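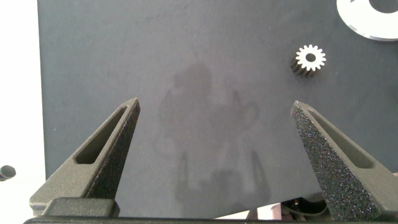 *짙은 회색 판 위에 놓인 작은 금속 기어. 밝은 톱니 면과 가운데 구멍이 보인다.*

## Clollirance 기어 꾸러미 준비 회의록

- 때: 7월, 오후 2시
- 곳: Sirkville 작업실 안쪽 큰 탁자
- 참석: 꾸러미 담당, 설명서 담당, 교실 진행 담당, 창고 담당, 그리고 이번에 처음 나오신 부품 담당
- 기록: 설명서 담당

시작하기 전에 옥수수를 삶아 오신 분 덕분에 다들 한 자루씩 들고 앉았습니다. 그래서 앞부분 기록이 조금 성깁니다. 빠진 말씀이 있으면 회의록 아래쪽에 덧붙여 주세요. 처음 오신 부품 담당께는 지난 회의록을 드렸고, 궁금한 것은 중간에 언제든 끊고 물어보시라고 말씀드렸는데 정말로 여러 번 끊어 주셔서 다들 무척 고마워했습니다. 오래 만진 사람끼리는 말이 자꾸 짧아지는데, 이번에는 그럴 틈이 없었어요.

### 1. 지난번에 미뤄 둔 이야기

봄 교실에서 쓰던 꾸러미 가운데 기어가 빠진 채로 돌아온 상자들이 있었습니다. 창고 담당께서 하나하나 열어 보셨고, 빠진 것은 대부분 작은 기어라고 합니다. 크기가 작다 보니 탁자 밑으로 굴러가도 모르고, 주머니에 들어간 채 집까지 가기도 하는 모양입니다. 어느 학부모님이 빨래를 개다가 나왔다며 우편으로 보내 주신 일도 있었습니다. 봉투 안에 아이가 그린 톱니바퀴 그림까지 같이 들어 있어서 작업실 문 안쪽에 붙여 두었으니, 오가면서 한번씩 봐 주세요.

빠진 부품은 Kang에 다시 주문하기로 지난번에 정했습니다만 주문서가 아직 나가지 않았습니다. 치수를 적는 칸에서 막혔다고 합니다. 구멍 지름을 어디에서 어디까지 재야 하는지 사람마다 달랐고, 그래서 부품 담당을 모시게 되었습니다. 부품 담당께서는 구멍도 구멍이지만 기둥 쪽을 먼저 재야 한다고 하셨습니다. 기어는 사 오는 물건이고 기둥은 우리가 판과 함께 맞추는 물건이니, 어느 쪽을 기준으로 삼을지부터 정하자는 말씀입니다. 옳은 말씀이라 모두 고개를 끄덕였고, 그다음 한동안은 자를 찾느라 회의가 멈췄습니다. 버니어 캘리퍼스는 결국 다과 쟁반 밑에서 나왔습니다.

### 2. 고리판과 기둥

이번 회의에서 제일 길었던 안건입니다. 가운데가 뚫린 둥근 흰 판에 짧은 기둥 세 개가 서 있는 지금 모양을 가을에도 그대로 갈지, 아니면 판을 조금 키울지를 두고 이야기했습니다.

교실 진행 담당께서는 그대로 가고 싶어 하십니다. 가운데 구멍이 있으니 아이들이 판을 들어 옮길 때 손가락을 걸기 좋고, 기둥이 셋이라 첫 시간에 겁먹는 아이가 없다고 합니다. 기둥 끝이 둥글어서 기어를 조금 비뚤게 가져가도 제자리를 찾기 쉽다는 점도 꼽으셨습니다. 예전에 끝이 납작한 기둥을 쓸 때는 기어가 걸린 채로 꾹꾹 누르는 아이들이 많았고, 누르다가 속이 상해서 그만두는 아이도 있었다고요. 그때 이야기를 하시면서 한숨을 쉬시는데 옆에서 듣던 사람까지 같이 쉬었습니다.

꾸러미 담당께서는 판을 키우자는 쪽입니다. 흰 판을 흰 탁자에 바로 올리면 가장자리가 잘 안 보이니, 차라리 크기라도 키우자는 생각입니다. 여기에 대해 검은 천을 깔면 되지 않느냐는 말씀이 나왔고, 그 자리에서 바로 깔아 보기로 했습니다.
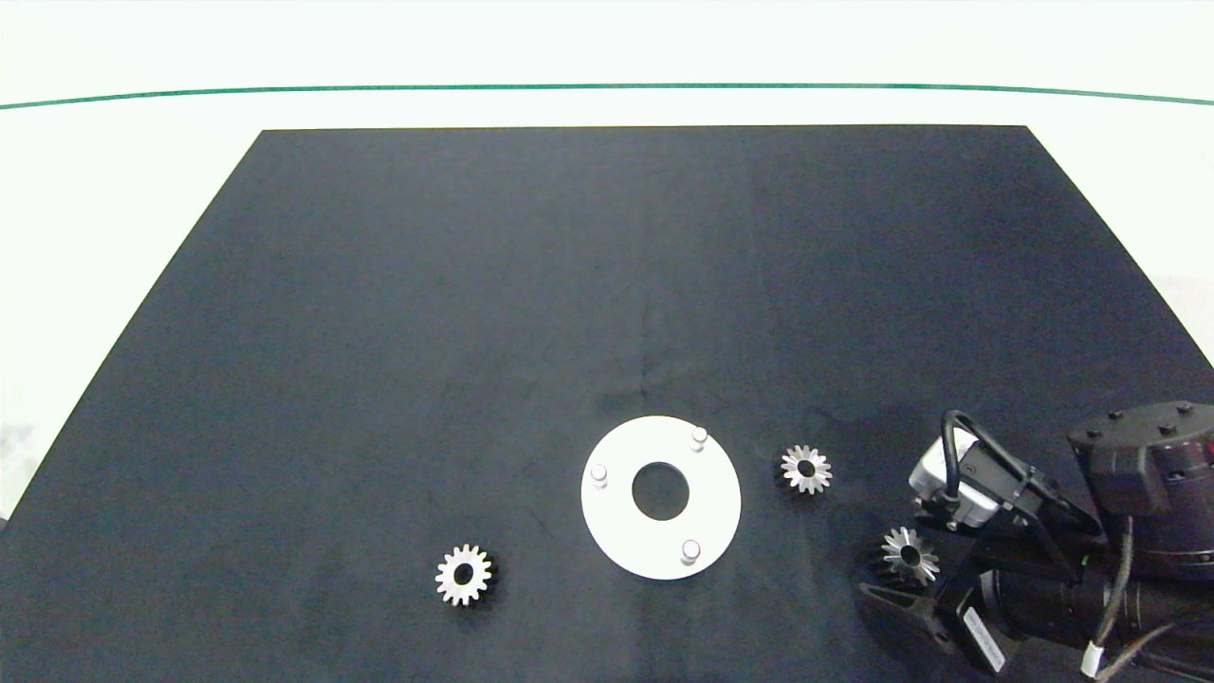 깔고 보니 흰 판은 또렷하게 살아나고 은빛 기어도 눈에 잘 들어와서, 판을 키우자는 이야기는 여기서 조용해졌습니다. 꾸러미 담당께서도 이 정도면 굳이 새로 만들 것 없겠다고 하셨고, 대신 천을 꾸러미에 꼭 넣자고 하셨습니다. 다만 가운데에 접힌 자국이 남고 잔주름도 조금 있으니, 접어 넣지 말고 말아 넣으면 어떻겠느냐는 의견이 이어졌습니다. 말아 넣으려면 상자가 길어야 하고, 상자가 길어지면 선반에 안 들어간다고 창고 담당께서 걱정하셨습니다. 선반 깊이를 재어 보고 다음에 다시 이야기합니다.

천의 모양도 잠깐 나왔습니다. 꾸러미마다 같은 천이 들어가야 설명서 그림이 맞을 테니, 재단하는 본을 하나 떠 두기로 했습니다. 본은 두꺼운 종이로 뜨고, 작업실 벽에 걸어 둡니다. 종이를 걸 못은 이미 있는데 지금 거기 앞치마가 걸려 있으니 앞치마 주인은 옮겨 주세요.

정한 것

- 판 크기와 기둥 수는 그대로 둡니다.
- 기둥 끝도 지금처럼 둥글게 갑니다.
- 검은 천을 꾸러미 구성품에 올립니다. 접을지 말지는 선반을 재고 나서 정합니다.

### 3. 기어 종류를 어떻게 부를까

부품 담당께서 물어봐 주셔서 시작된 이야기인데, 듣고 보니 우리가 그동안 참 편한 대로 불러 왔더군요. 큰 것, 작은 것, 뾰족이. 교실에서는 이렇게 불러도 잘 통합니다만 주문서에는 그렇게 쓸 수가 없습니다. Kang에서도 지난번에 '뾰족이'가 무엇이냐고 전화를 주셨다고 합니다. 전화를 받은 분이 한참 설명하시다가 나중에는 두 분 다 웃느라 통화가 길어졌다지요.

부품 담당 말씀으로는 톱니가 옆면을 따라 곧게 난 것은 평기어라고 적으면 되고, 별처럼 뾰족해 보이는 쪽은 베벨 기어일 수 있는데 눈으로만 보고 적지 말고 도면을 확인한 뒤에 적자고 하셨습니다. 톱니 수도 마찬가지입니다. 손으로 짚어 가며 세다 보면 어디서 시작했는지 잊어버리니, 톱니 하나에 분필로 표시를 하고 세는 것이 좋다고 알려 주셨습니다. 이 방법은 아이들에게도 가르쳐 주면 좋겠다는 말이 나와서 설명서 첫 장에 넣기로 했습니다.

뾰족이라는 이름은 버리기 아깝다는 분이 많았습니다. 저도 그렇습니다. 그래서 설명서에는 정식 이름을 굵게 쓰고 괄호 안에 우리 이름을 써 넣기로 했습니다. 첫 시간에는 괄호 안의 이름으로 부르고, 두 번째 시간부터 정식 이름을 섞어 쓰면 된다고 교실 진행 담당께서 정리해 주셨습니다.

정한 것

- 주문서에는 정식 이름과 도면 번호를 함께 적습니다.
- 설명서에는 두 이름을 나란히 적습니다.
- 도면은 부품 담당께서 찾아봐 주시기로 했습니다.

### 4. 가을 교실 순서

가을 교실은 한 차례에 30분씩 하자는 안이 올라왔습니다. 봄에는 시간을 따로 정하지 않고 아이들이 지칠 때까지 했는데, 지치는 쪽은 아이들이 아니라 어른들이었으니까요. 시간을 정하면 정리하는 시간도 같이 잡을 수 있어서 부품을 잃어버리는 일도 줄어들 것으로 봅니다.

순서는 이렇게 이야기되었습니다.

1. 천을 펴고 손바닥으로 주름을 쓸어 줍니다.
2. 고리판을 천 가운데쯤에 놓습니다.
3. 기어를 판 둘레에 늘어놓고, 톱니를 만져 보며 서로 다른 점을 찾습니다.
4. 기어를 기둥에 하나씩 끼워 봅니다. 어느 기둥에 어느 기어가 가는지는 미리 알려 주지 않습니다.
5. 다 끼운 뒤 한 개를 천천히 돌려 보고 나머지가 어떻게 되는지 이야기합니다.
6. 기어를 빼서 통에 담고, 천을 정리합니다.

네 번째에서 의견이 갈렸습니다. 설명서 쪽에서는 그림을 하나쯤 보여 주자고 했고, 교실 진행 쪽에서는 그림을 보는 순간 아이들이 기어를 안 보고 종이만 본다고 하셨습니다. 결국 그림은 설명서 맨 뒷장에 싣기로 했습니다. 보고 싶은 아이는 뒤집어 보면 되고, 안 보고 싶은 아이는 그냥 두면 되니까 양쪽 다 섭섭하지 않은 결정이었다고 생각합니다.

세 번째에서 기어를 세워 보는 아이들도 꽤 있다는 이야기가 재미있었습니다. 눕혀 놓으면 얌전한데 세우면 또르르 구르니 그게 더 좋은가 봅니다. 막지는 말고, 굴릴 때는 천 위에서만 굴리기로 약속을 받자고 했습니다.

### 5. 통과 비용

작은 기어를 담을 통으로 Drikier 뚜껑통을 써 보자는 제안이 있었습니다. 견본을 돌려 가며 열어 보았는데, 뚜껑이 조금 뻑뻑하다는 분과 이 정도는 되어야 안 쏟아진다는 분이 반반이었습니다. 통 하나에 500원이 넘어서 창고 담당께서 망설이셨지만, 잃어버린 기어를 다시 사는 것에 비하면 괜찮다는 쪽으로 기울었습니다. 우선 200개를 들여와 써 보고, 뚜껑은 교실에서 아이들이 직접 열어 보게 한 다음 다시 이야기합니다.

창고에 남은 기어는 모두 477개라고 합니다. 종류별로는 아직 나누지 못했습니다. 나누는 일은 혼자 하면 눈이 빠질 것 같으니 다음 모임 때 조금 일찍 모여서 같이 하기로 했습니다. 창고 담당께서 수박을 준비하시겠다고 하니 손 닦을 수건을 각자 챙겨 주세요. 기어에 수박 물이 묻으면 안 됩니다.

### 6. 그 밖에

- 탁자 쪽 불빛이 조금 세서 금속이 번쩍거린다는 말씀이 있었습니다. 갓을 씌워 보고 그래도 눈이 부시면 자리를 옮겨 봅니다.
- 천에 보풀과 먼지가 잘 붙으니 돌돌이를 하나 사 둡니다. 리필도 같이요.
- 빨래에서 나온 기어를 보내 주신 댁에 답장을 쓰기로 했습니다. 교실 진행 담당께서 초안을 쓰시고, 다들 한 줄씩 보태 주시면 좋겠습니다.
- 옥수수는 두 자루 남아서 창고 담당께서 가져가셨습니다.

### 다음 모임까지 할 일

| 맡은 이 | 할 일 |
|---|---|
| 부품 담당 | 기둥 지름 재기, 기어 도면 찾기 |
| 꾸러미 담당 | 천 본뜨기, Kang 주문서 보내기 |
| 창고 담당 | 선반 깊이 재기, Drikier 통 주문 |
| 교실 진행 담당 | 가을 순서표 다듬기, 답장 초안 |
| 설명서 담당 | 첫 장과 뒷장 고치기, 기어 이름 표 만들기 |

다음 모임은 8월, 같은 자리에서 엽니다. 시간은 게시판에 따로 적어 두겠습니다.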